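Muslin

Muslin is a plain-weave cotton cloth, one thread over and one under, and I'm fond of it way beyond reason. The name is usually traced to Mosul, in Iraq, though the finest stuff came from Bengal. Old Dhaka muslin was so sheer that writers compared it to woven air (I'd give a lot to own a scrap!).

What most of us buy now is much humbler. Unbleached muslin comes off the bolt a creamy off-white, creases if you so much as look at it, and shrinks in the first wash, so please wash it before you cut. I learned that on a set of curtains in Flarkville that ended up 6 inches too short. 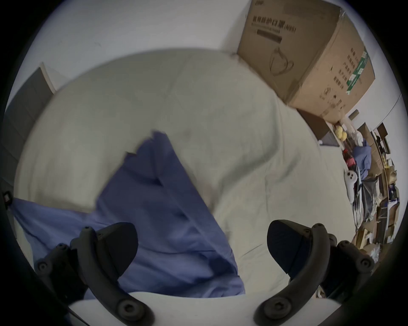
Uses

Dressmakers sew a trial version of a garment in it before touching the good fabric, and that trial piece is called a muslin too, whatever it's made of. Cooks strain stock and soft cheese through the looser weaves. Quilters love it for backing – my friend Mayuree Yimyam buys it wide so she can skip the center seam, and I've copied her ever since. Theaters paint it for backdrops as well.

See also: calico, cheesecloth, gauze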